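Febrero
Por Pui-shan Chuang y Saulius Toom

Propuesta de normas de trabajo para sesiones con dos pinzas manuales
Proyecto de asignatura, taller Plondano

1. Punto de partida

El taller no tenía un procedimiento escrito para trabajar con pinzas manuales. Cada grupo dejaba el puesto a su manera y los registros de un grupo no se podían comparar con los de otro. Nuestra tutora, Bernadette Gallagher, nos pidió un reglamento corto que se pudiera leer antes de empezar y aplicar sin ayuda.

Revisamos las hojas de 12 sesiones anteriores y hablamos con los dos grupos que más usan el puesto. En tres de esas hojas faltaba el nombre de quien manejaba la segunda pinza. En otras no constaba qué objeto se había usado.

2. Normas para la mesa

La mesa se despeja antes de cada sesión y solo queda en la zona de trabajo el objeto de la tarea. Se eligen objetos corrientes de oficina o de casa, sin filo y sin líquidos. El objeto se coloca de forma que las dos personas lleguen a él sin cruzar los brazos.

Cada operador entra por su lado. Si las dos pinzas tienen que coincidir sobre el mismo objeto, una espera hasta que la otra avise de viva voz.
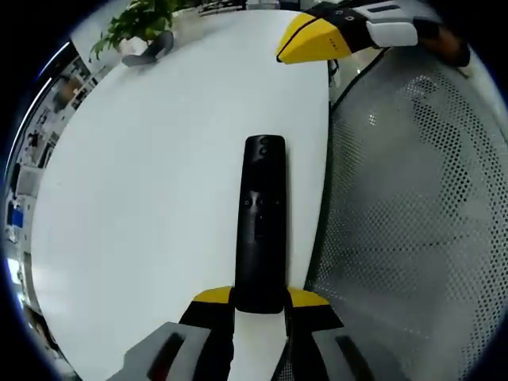 Los dedos se acercan abiertos y se cierran despacio. No se empuja el objeto contra la mesa para forzar el agarre. Si se cae o se desplaza fuera de la zona, se detiene el intento, se anota como incompleto y se vuelve a la posición inicial. Un intento incompleto no se borra: queda en la hoja con su número.

La duración máxima de un turno es de 20 minutos. Después hay que cambiar de operador o descansar. Tin-yau Yu propuso un límite más largo, pero en las pruebas la muñeca se cansaba antes y los cierres salían menos regulares.

3. Personas y espacio común

El taller se comparte con gente que estudia o trabaja en los escritorios. El reglamento pide avisar al comenzar y no ocupar los pasillos con sillas. También pide no grabar conversaciones ni pantallas ajenas de forma legible. Quien no quiera aparecer puede decirlo y se cambia la orientación del puesto. 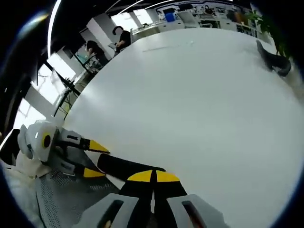 Una pinza que no se usa se deja apoyada por completo en la mesa, con los dedos lejos del borde. Nunca se pasa de mano en mano por encima del objeto. Al terminar se revisan las puntas y se apunta cualquier desgaste en la hoja Sideck, que es la plantilla de registro que preparamos para este proyecto.

4. Prueba del reglamento

Hsiu-ying Hsiao y otro compañero siguieron el texto en 4 sesiones sin que interviniéramos. Las hojas salieron completas. La norma que más dudas causó fue la del aviso de voz, porque no decía qué palabra usar. En la versión final se fijan «entro» y «libre».

Queda pendiente decidir quién guarda las hojas al acabar el curso y si el límite de tiempo debe ser el mismo para tareas con una sola pinza.

Contacto: secretaría del taller Plondano | © Los autores | Volver arriba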